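Elora Shape Blocks – Frequently Asked Questions
Zanis Toys help pages
Last updated 2/19/20

What comes in the box?
The blocks, a cotton drawstring bag and a folded card with game ideas. The sorting board is sold separately.

What shapes are there?
Stars, cylinders, triangles, hexagons, cubes and hearts are all in the set. Each block is one solid color. Red, blue, green and yellow-orange are the four colors we use.

Is there a set layout for the blocks on the board?
No. The board is flat and has no slots, so blocks can go anywhere. For a first game, most families leave space between the pieces so small hands can pick one up without knocking over the next. Start with two of each color and ask your child to find the pairs.

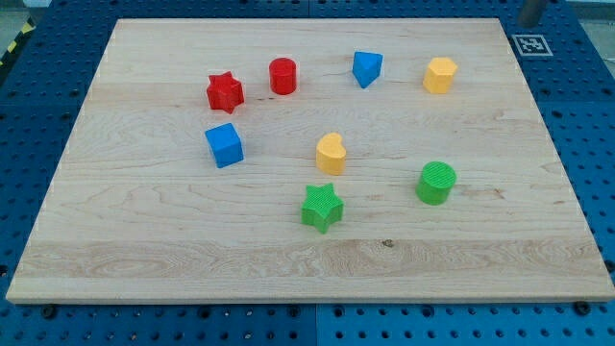 My board has small dark specks in it. Is it damaged?
No. The board is real wood, and specks and uneven grain are normal. We only replace boards that are cracked, warped or splintered. If yours is, send us a photo within 26 days of delivery.

Why don't the two blocks of the same color have the same shape?
In the matching games, children sort by color first and by shape later. If every red block were a star, they would only have to learn one of those. The Mendonça game card has a few harder versions for when the easy ones get boring.

What age is the set for?
Ages 2 and up, with an adult nearby.

How do I clean the blocks?
Wipe them with a damp cloth and a little dish soap, then dry them with a towel. Do not soak them or put them in the dishwasher.

And the board?
Use a dry cloth, or a barely damp one for sticky spots. Stand it on edge to dry – leaving it flat on a wet table can make it warp. Keep it away from heaters.

Can I buy single blocks?
Yes. Use the spare parts form and give the shape and color. Orders usually ship in around 20 days.

Do these blocks work with the older Surnulo set?
You can mix them in the same games. The Surnulo colors are a bit paler, so the matches won't be exact. We stopped making that set in December, but we still have some spare pieces for it.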